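Woltum field recorder for bird surveys: a season with two units

I bought two Woltum recorders at the end of last winter to back up the point counts I do for a county breeding bird survey. They stayed out through November, with short breaks when I brought them in for other jobs. I paid for both myself and have no connection with the company. This review covers how they held up, what the recordings are like, and whether the software that comes with them is worth your time.

What you get

The box has the recorder, a strap, a rubber gasket, a foam windscreen and a printed card with the default schedule on it. It runs on 4 AA cells, which are not included, and it takes one memory card, also not included. There is one microphone built in and a port for a second. I have not used the port.

The case closes with a pair of side latches. They are stiff when new and got easier after a month or so. The gasket sits in a groove in the lid and will come out of that groove if you open the case in a hurry. I found one unit with a pinched gasket in May and a little water in the bottom. It still worked once dried out, but I check it every time now.

Setting it up

Scheduling is done on a small screen with four buttons. You choose start times relative to sunrise or sunset, how long to record, and how long to wait between recordings. My standard program was ten minutes on, twenty off, starting half an hour before sunrise and ending three hours after. It took me most of an evening to get it right the first time. After that you can save the schedule to the card and copy it to the second unit, and that works well.

The clock is the weak point. Both units drifted, one of them by almost a minute over six weeks. That doesn't matter for a species list. It does matter if you want to match a recording to what you heard while standing there with a notebook. I started clapping twice next to the unit at a known time on each visit, and I correct from that.

Before putting them in the field I tested both on open ground in town, at about seven in the morning and again at midday. I wanted to know how far out I could play a recorded song and still find it in the file. On pavement, with light traffic nearby, a song sparrow at normal volume was readable on the spectrogram at 60 yards and gone at 90. In the woods later on, with leaves out, it was closer to 45. 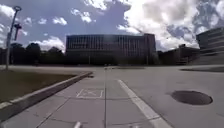
Vitória Cunha wrote in after I posted my first notes on this and said her results were worse. She runs hers along a marsh edge with steady wind, and she could not pick out a marsh wren past 30 yards unless the foam windscreen was swapped for a fur one. Her advice was to measure the range at each site and never to carry a figure over from somebody else's test. I agree with that, and I'd treat my own numbers as good for my sites only.

Battery life

Woltum's card gives a figure for continuous recording, but hardly anyone doing bird surveys will record continuously. On my schedule I got up to 257 hours of audio from a set of lithium cells. Alkalines did a good deal less, and in cold weather they dropped off sharply. The battery meter on the screen shows full for a long time and then goes to empty within a few days, so I change cells by the calendar and ignore the meter.

Rechargeables work but the unit has to be told you are using them. That setting is two menus down and resets to alkaline whenever the batteries are pulled. I lost nine days of recording in June to this.

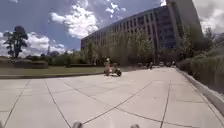 The card slot deserves a mention too. It is spring loaded and placed right behind the battery tray, and with cold fingers it is easy to push the card past the slot and down into the case. If that happens you need tweezers. I keep a pair in the bag.

Sound quality

Good, for the price. The self-noise is low enough that distant thrushes come through, and high thin calls such as golden-crowned kinglet and brown creeper are there if the bird is reasonably close. I compared it with an older Turcotte unit I borrowed for a week in May. The Turcotte has a fuller low end and picked up a ruffed grouse drumming that the Woltum missed completely. If you survey for grouse or owls, I would look at that one first. For warblers and sparrows I could not tell them apart by ear.

Rain is a problem on both. Drops hitting the lid make a sharp tick that swamps everything. A square of old carpet glued to the top cuts this down a lot.

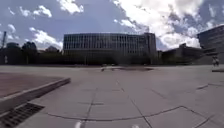

Wide paved ground under a part-cloudy sky.

The software

The recorder comes with a license for Gronine, a desktop program that sorts recordings and suggests species. I ran it on 3810 files from the season. Sorting is fast and the file browser is clear. You can jump from one detection to the next with the arrow keys, and you can tag a call with one keystroke.

The species suggestions are another matter. For common birds with simple songs, such as ovenbird and eastern towhee, it was right nearly every time I checked. It struggled with anything that trills. Chipping sparrow, pine warbler, worm-eating warbler and dark-eyed junco were mixed up constantly, and it gave high confidence to wrong answers as often as to right ones. It also reported a black rail from a dry hillside, on the strength of a squeaking branch.

I would use it to find the parts of a recording worth listening to. I would not send its list to a survey coordinator without going through it. Obinna Osagie, who coordinates the counts here, asks for a saved clip with any species that was detected only by a recorder, and Gronine makes that part easy. You mark the start and end, and it exports the clip with the site name and time in the file name.

One complaint is that the program wants to copy every file into its own folder before it will open it. With a full season on an external drive that takes up a lot of space. There is a setting to turn this off – it is under Import, not under Storage – but it has to be turned off again for each new project.

Mounting

The strap is fine on a trunk up to a foot across. On anything larger it is too short, so I bought longer ones. For open country I used the Nistmont ground stake, sold separately. It holds steady in firm soil and leans in anything soft. Cattle knocked one over in August and the recorder was not damaged, though I have a fine set of recordings of cattle breathing.
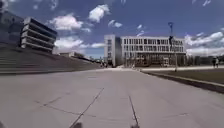

Pale paving with dark joints, and a white multi-storey building in the middle distance.

Compared with just going out and counting

A recorder gives you more mornings. My best site had seven species on the recordings that I never got on my visits, including a whip-poor-will that sang for two nights and then stopped. On the other hand, the recordings missed every hawk and nearly every swallow, and they cannot tell you whether four singing vireos are four birds or one that moves about. For abundance I still rely on the counts.

It also takes more time than I expected. Checking one site for one month was two full evenings, even with the software doing the first pass. If you have six sites, think about how many of those recordings you will really get through before you buy a unit for each one.

Would I buy it again

Yes, for songbirds, at the current price. I would buy lithium cells and longer straps at the same time, and I'd set the battery type before doing anything else. If Woltum fixes the clock drift in the next version I will probably replace the older of my two. I wrote to them about it in October and got a reply saying a firmware update was planned, with no date given.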